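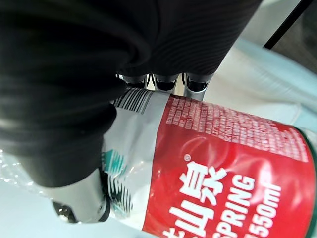
Greenhouse on gravel or on slabs?

Started by mudlark_38, 21 September 2026

mudlark_38
We're putting up a 6x10 greenhouse this fall and I can't decide what goes under it. The kit is a Skoltau, aluminum frame with polycarbonate panels, and the instructions say "firm level base" and leave it at that. The spot is at the bottom of the yard, fairly flat, heavy clay. It gets boggy from December on.

Option one is a timber frame filled with compacted gravel. Option two is concrete pavers on sand. I priced the pavers at $312 including the sand. Gravel comes out cheaper but I'd need edging as well, so the gap isn't huge.

I grow tomatoes and peppers in summer and would like to overwinter some pelargoniums. Any strong opinions?

beanrow
Gravel. On clay you want somewhere for the water to go when you're watering pots every day in July. I've had gravel under mine for years, four inches of crushed stone over landscape fabric, and it has never puddled.

Anchor the frame to the timbers and anchor the timbers to the ground. Rebar through the corners is fine.

Tollgate
I'd go the other way. I had gravel in my first greenhouse and got sick of it. You drop a seed tray and that's it, you're picking soil out of stones. Weeds come up along the edges whatever fabric you put down. And you can't sweep it.

Pavers on a proper sub-base drain well enough through the joints. Don't mortar them.

mudlark_38
Sweeping is a fair point. Tollgate, how deep did you dig for the sub-base?

Tollgate
Six inches total. Four of crushed stone, an inch of sand, then the paver. On clay I wouldn't do less. Sand straight on clay will move the first winter.

quincetree
Do neither over the whole floor. Pavers down the middle for a path and open soil borders on both sides. Tomatoes in the ground do far better than in pots and you water half as often. I've got an old Mastberg, same size as yours, and that's how it came to me from the previous owner. I've never wanted to change it.

beanrow
Borders are fine until you get wilt or nematodes, then you're digging out the whole bed. I grew tomatoes in the same border five years running and the last two crops were poor.

quincetree
You rotate, or you swap out the top foot of soil every few years. It's one weekend of work.

beanrow
Rotate to where? It's a 6x10. There are two borders and tomatoes go in both.

quincetree
Peppers one side, tomatoes the other, switch them. I know they're related, but it has worked for me. Cucumbers some years.

hollowbrook
Whatever you choose, spend your time on getting it level. I helped my neighbor put up an Ishida last year and the base was 3/4 inch out across the diagonal. The door never slid properly and two panels popped out in the first wind. We ended up jacking up one corner and packing it with slate. Measure both diagonals before you fix anything down. If they match, you're square.

Also check how the frame is supposed to attach. Some of them come with a steel base that wants bolting to something solid all the way around, and then a row of pavers under the perimeter makes sense even if the middle is gravel.

mudlark_38
Thanks. I looked at the instructions again and it does have a steel base, with holes about every two feet. So something solid under the perimeter looks sensible.

Our yard is fairly exposed. There's a field on the west side and no fence to speak of.

Tollgate
Then I'd want it bolted down to something heavy. Pavers alone aren't heavy enough in a real wind, you can lift one with two hands. Pour a small concrete footing at each corner and set the anchors in that. Four or five bags should do it.

lowergarden
I went through this in Kundton, also clay, also windy. I did a full concrete slab and regret it. It's cold, it holds water in the one low spot I managed to make, and now I can't have borders even if I want them. It also cost more than the greenhouse did. A contractor quoted me $3,000 so I did it myself, and it shows.

If I were starting over I'd do what quincetree says, with footings at the corners.

beanrow
The slab does keep the mice out, to be fair. I lose some peas every spring.

lowergarden
It doesn't. They come in under the door.

hollowbrook
Hardware cloth, buried about a foot down around the outside. Half-inch mesh. You get it in a 50 ft roll and you'll use most of it on a 6x10 once you allow for overlaps and mistakes. Do it while the trench is open.

mudlark_38
OK, the current plan: concrete footings at the corners, a single row of pavers around the edge to bolt the base to, a paver path up the middle, and soil border on the left only. Gravel on the right with staging on top for pots and the pelargoniums. Mesh around the outside.

Does anything there look wrong?

Tollgate
Looks fine to me. I'd still pave the right side, but you know that.

quincetree
Make the border at least two feet wide, and dig some compost into it now so it can settle over winter. Clay under glass bakes like a brick if you leave it bare.

beanrow
Put a water barrel on it too. Check that the Skoltau comes with gutters you can get a downpipe onto. The kit my sister bought had gutters and no outlet, and she had to order the outlets separately and wait six weeks.

mudlark_38
Just went out to the box to look. Gutters yes, one outlet, no pipe. I'll order that with the mesh.

hollowbrook
Get the footings in before the ground turns. After that you're bailing out the holes.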